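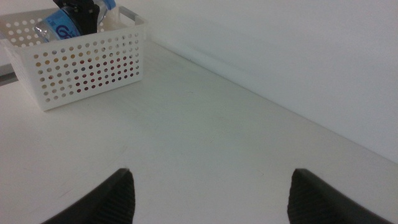
Finger swap day. Ribbed pads back on this arm – the smooth Pesonen ones are in the drawer. Same job as before, drinks bottles and the basket.

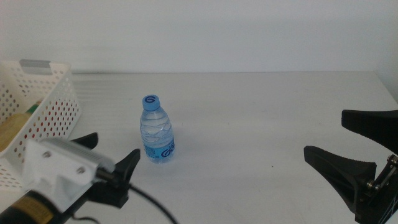

120 grasps logged so far, 10 drops, mostly my fault (closing speed too high in the Stukari controller, set it back to default). Small bottles are the anoying ones. Squeeze too hard and the plastic buckles.

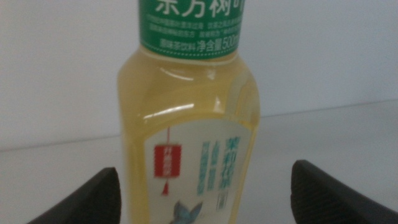
Wrist cam focus needs another go, small print goes mushy up close. Fine for finding a bottle, bad for reading labels. Might try the Imwood lens. 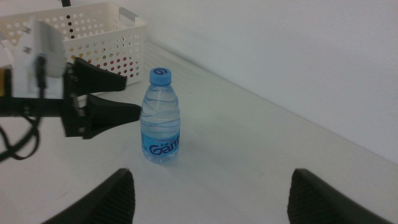

Also want softer pads, maybe 2 thicknesses. Cable routing still a mess, will fix it tommorow. More when the parts get here.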